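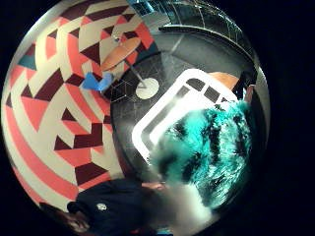
Students who took this unit last year asked why a lecture on reading test results opens with a drug that never reached the market. The reply is that the trial is short, the numbers are small enough to work by hand, and most of the mistakes people make with screening and biopsy papers turn up in it at least once.

Unit 7: Reading a diagnostic accuracy paper
Course handout, June 2018

Before class

Read the Clorska paper in the course packet, methods section first. Skip the abstract until you have filled in the table on the worksheet. Bring a calculator or a phone.

1. What the study did

Clorska was a single-center study of a blood marker for kidney stones that are likely to need a procedure. It enrolled 300 adults who came to an emergency department with flank pain. Everyone had blood drawn on arrival. The reference standard was a CT scan read by a radiologist who had not seen the marker result.

Two points to settle before looking at any percentages:

Who got in. The patients already had pain bad enough to bring them to the hospital. Whatever the marker does in this group, we don't know what it does in people with mild symptoms at a clinic visit.

Who got the reference test. On paper, everyone. In practice 40 patients went home without a CT, and the authors counted them as not having a stone. Find the sentence where they say this. It is in the supplement, under patient flow.

2. The two-by-two table

Rows are the marker result, positive or negative. Columns are the reference standard, stone needing a procedure or no such stone. Fill in the four cells, then the totals.

Sensitivity is read down the first column: of those who have the condition, what share tested positive. Specificity is read down the second column: of those who don't, what share tested negative. Predictive values are read across the rows, and they move when the prevalence moves. If you find yourself quoting a predictive value from an emergency department to a patient in a primary care office, stop and work it out again with a prevalence that fits the office.

A common error on the midterm was to swap rows and columns halfway through. Label the table before you write any numbers in it.

3. Missing reference results

Go back to the patients who had no CT. Work the table three ways:

First, as published, with all of them in the "no stone" column.
Second, with all of them left out.
Third, assuming the same rate of stones in that group as in the patients who were scanned. Do this separately for marker-positive and marker-negative patients.

Write down sensitivity and specificity each time. The published version is the kindest to the marker on sensitivity. Ask whether the people sent home were a random slice of the group. They were younger, their pain had eased, and most had a negative marker. This is called partial verification, and it usually makes sensitivity look better than it is.

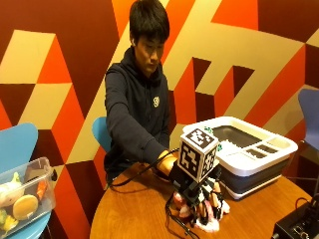 Working at the round table.

4. The threshold

The Clorska authors picked their cutoff after seeing the data. They say so plainly, to their credit, but the abstract doesn't mention it. A cutoff chosen this way fits the quirks of one group of patients and will nearly always do worse in the next group.

Peixoto, the follow-up study, used the same cutoff fixed in advance. Sensitivity dropped by 9 percentage points. Nothing about the blood test had changed. Part of the drop comes from the threshold and part may come from a different mix of patients, and the paper doesn't give enough detail to separate the two.

When you read a new paper, look for the words "prespecified" or "optimal." The first is what you want to find. The second, next to "cutoff," usually means it was chosen afterward.

5. Agreement between readers

Peixoto had two radiologists read every scan. They disagreed on whether a stone was likely to need a procedure in up to 7 percent of cases, depending on how borderline readings were handled. A third reader broke ties. Keep this in mind when a paper reports accuracy to one decimal place. If the reference standard is uncertain, the comparison with it is uncertain too.

Kappa is covered in Unit 8. For now it is enough to note whether a paper reports agreement at all, and whether the readers were blinded to each other as well as to the test.

6. Accuracy is not benefit

Stekar was the randomized trial. Half the patients were managed with the marker result available, half without it. The main outcome was an unplanned return to the hospital. There was no clear difference between the groups, and the confidence interval was wide enough to include a modest benefit or a modest harm.

Several of you wrote in the November section that this "proved the test doesn't work." It doesn't prove that. The trial was stopped early for slow enrollment and could not rule out a useful effect. It does mean that no one has shown the marker helps patients, and the company's plan to sell an add-on treatment guided by it was dropped soon after.

Worksheet, due at the start of the next class

Complete the three versions of the table in section 3. Show the cells as well as the final percentages.

Recalculate the positive predictive value for a clinic where one patient in ten has a stone needing a procedure. Use the sensitivity and specificity from Peixoto.

In one paragraph, say what you would tell a colleague who has read only the Clorska abstract and wants to start ordering the test.

Optional: Ekow is a registry report on the same marker with no control group. List which of the questions above it can answer. Half a page is plenty.

Late worksheets lose one grade step per day. Hand in paper copies; the upload page is for Unit 8 onward.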